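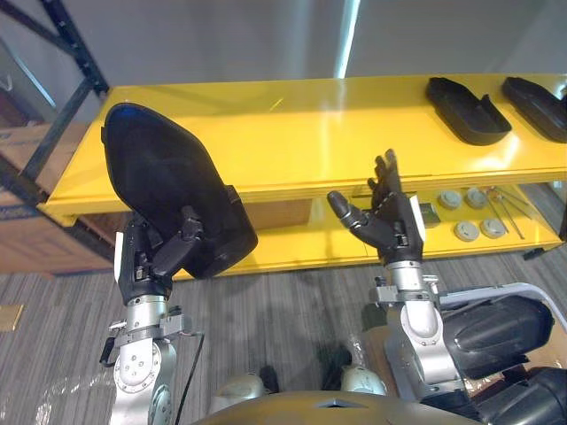
Torndale data collection, working minutes, October
Present: Araya, Sotomayor, Pretorius, Tian. Apologies: Cantero.

1. Episode count
Sotomayor reported 123 episodes recorded on the tray task, 39 of them not yet labeled. Labeling to be finished before the next training run.
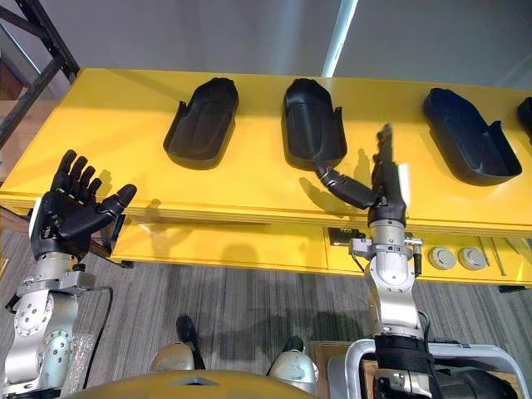
2. Start pose
Tian asked that every episode begin with both hands clear of the trays. Episodes that open in contact go to a separate folder and are left out of the training split. Agreed.

3. Grasp labels
Pretorius noted that annotators mark the start of a grasp differently. Agreed: first finger contact, logged per hand. Left and right are no longer merged into one event.
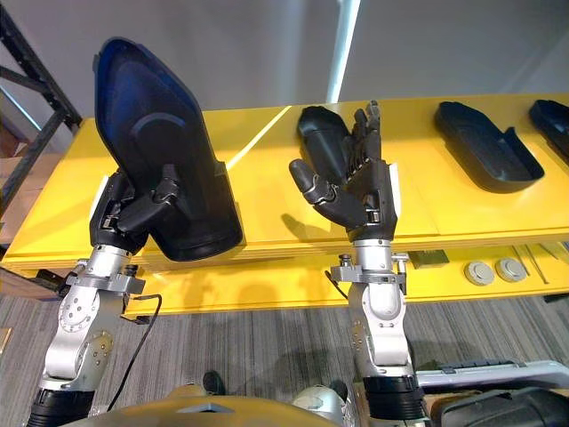 4. Failed attempts
Araya wants drops and slips kept and tagged. Tian would cap them at 5 per operator. Not settled; carried over.

5. Tray spacing
Four spacings in the current plan. Sotomayor to add the diagonal row to the Fundo sheet.
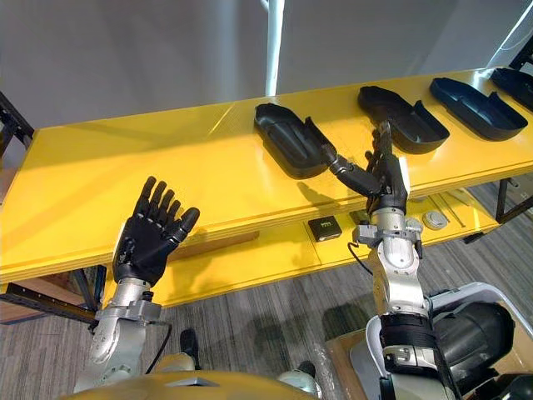 Item 5: trays in a diagonal row, right thumb at the nearest tray.

6. Actions
Pretorius: revise label guide.
Cantero: check clock offset between arm logs and head video.

Closed 4:39.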